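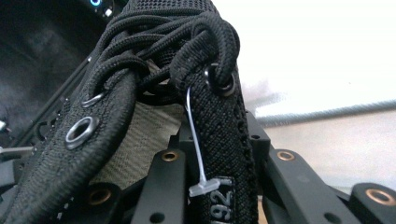 Ticket 384, Kitilden help desk, returns and product care
Subject: Laces tangle on every boot and the display shelf wobbles
Status: Open, then closed by customer
Okay, so I'm writing in again because the reply I got told me to "loosen the laces evenly," and I did, and I still can't get my foot past the tongue. I run a little shoe corner at the back of my store in Skavcombe and I try on everything before I put it out, so this matters to me more than it probably should! The pair giving me the most grief is the black boot with the khaki tongue. The laces are the round braided kind and they bunch up into one big knotty lump across the top, and the little translucent white plastic tag fastener is still hanging off by the eyelet, so please don't tell me I've worn them out. I haven't had them on a street.

What I've tried so far, in order:

Pulled on the loose ends. Bad idea, it cinched the whole lump tighter and I had to pick at it with a crochet hook for most of a lunch break.

Worked from the bottom holes up. Better, but when I got near the top the cord wouldn't slide. It's got a slightly fuzzy surface and it grabs on itself.

Swapped in a pair of flat laces I had in a drawer. Foot went in fine. So the boot itself is okay, the fit is okay, and I'd call this a lace problem.

Then the shelf. I know it's a separate item but your form only lets me open one ticket at a time (can you fix that?), so it's going in here. It's the small Falteck one with the glass panels and the thin metal rods, and I wanted it on the counter for the boots. I put it together with the sheet that came in the box and it rocked corner to corner whenever I touched the top. I took everything off it and moved it to a wooden table where I could get at it from all sides.
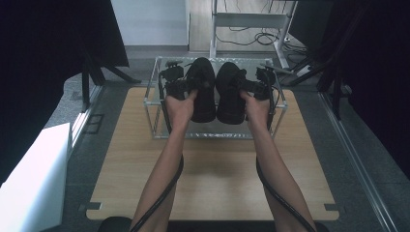
The shelf on the table, nothing on the lower level.

I loosened all the rod ends a quarter turn, pressed down on the corners with my palms, and tightened them again going crosswise, a bit at a time, like you would with a car wheel. It stopped rocking! I'm pretty pleased with myself. Your sheet says to tighten each side fully before starting the next one and I think that's what pulled it crooked in the first place. Maybe somebody could change that line. I did check it again after dinner and it was still sitting flat, so you can take the shelf off this ticket.

Reply from help desk: Thanks for the detail. Could you tell us if the lace problem shows up on other styles from the same order, and give us the order number?

Sure. Order 293, placed in November. Yes, it's on the Nakamura athletic shoe too, the black one with the mesh. Same sort of thick round cord, same bundle at the top. I thought for a minute it might be a different lace but I put the two side by side and I honestly can't tell them apart by feel. 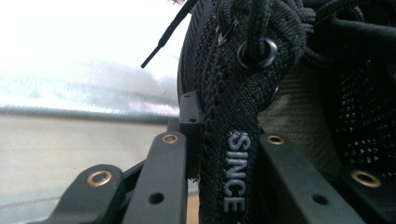

Athletic shoe, laces bunched near the dark eyelet. "SINCE" reads down the tab.

I went in at that one from the eyelet end and left the loose lace end alone, and that helped a lot. What worked best was to open up the loops with two fingers until there was some air in the bundle, then feed the slack back down through the holes one at a time, and only then pull the tongue forward. Took me a while on the first shoe and hardly any time on the second. I went back to the boot and did the same thing with the original laces back in, and my foot finally went in without a fight.

So I guess I've answered my own ticket, sort of. A couple of things I'd still like from you:

Can you send me two pairs of the flat laces in black, 36 inch if you have them? I'd like to offer them to customers who don't want to mess with the round ones. Happy to pay.

Does anyone there know if the round cord gets less grabby with wear? I've got a customer who wants the boots for work and I don't want to promise her something I don't know.

Reply from help desk: Flat laces added to your account, no charge. The cord question has gone to the product team under ticket 204, and you'll be copied on the answer.

Great, thank you! You can close mine. I'm keeping both pairs and the shelf is going back on the counter tonight.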